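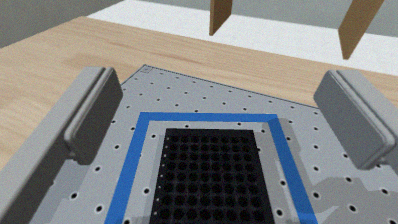 Zsófia Vida wrote to ask whether forty days of the Caro prayer plan will heal her grief, as the cover promises.

**Will it?** I doubt it. I finished all 42 readings (two are extras) and still missed my brother on Sunday. Some of the psalms helped. The cover oversells.

**Do I have to forgive first?** Caro says yes, on page 6. I can't find that in the psalms it quotes.
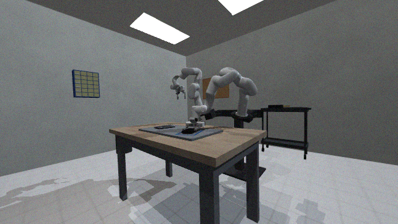 It also says anger blocks prayer, and Psalm 13 is pretty angry.

**Should I pay for the Jonik retreat?** Ask what the fee covers. I asked twice and got a brochure.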